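Zoken 2 review: a manipulation planner for kitchen simulation

Zoken 2 is a grasp and motion planning library for simulated kitchens. Version 1 handled pick and place and little else. The new release adds a constraint module for articulated objects, a wrist-camera pose estimator and a replay tool. I ran it on a single workstation through most of January, using the Flundby kitchen assets and a parallel-jaw gripper model.

Installation took 12 minutes from a clean environment. The package pins an old version of its collision library, so it needs its own environment if anything else on the machine uses that dependency. Configuration is one file per robot and one per scene. Error messages for malformed scene files give a line number, an improvement over version 1.

The test set was 608 door and drawer tasks, all with bar handles. Each episode starts from a pre-grasp pose with the fingers open. The planner estimates the handle axis, picks a grasp point along the bar, closes, and follows an arc or a straight line depending on the joint type it infers.

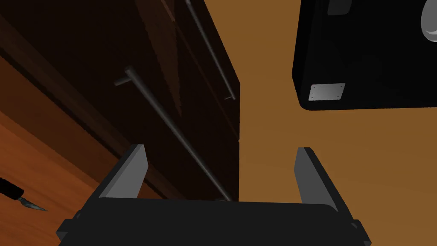
Axis estimation is the strongest part of the release. Dark handles on dark, glossy fronts were the hardest cases for Gilani, the planner I used before, which tended to lock onto reflections. Zoken failed on 31 of the 608 tasks, and most of those failures came after contact, when the joint type had been guessed wrong. A hinged door treated as a drawer gets pulled straight until the force limit trips. The planner then stops and reports a generic timeout, so the cause has to be dug out of the log.

Steep wrist angles are a weaker point. When the palm housing hides one end of the bar, the estimator extrapolates from the visible length and can place the grasp too close to the standoff. Raising the standoff margin in the robot file fixes this at the cost of some reachable grasps on short handles. The default is too small for wide fingers.

Replay is useful. It steps through the wrist view and the planner state together, and it exports to the Skallora trace format without conversion. Scrubbing gets slow on long episodes. My longest trace had 1,485 steps and took up to 12 seconds to seek. There is no way to filter by planner event.

Documentation covers the Python interface well and the C++ interface barely. The constraint module has one tutorial, for a drawer. Hinged doors are left to the API reference.

Recommended for articulated-object work in simulation. Users who only need pick and place can stay on version 1.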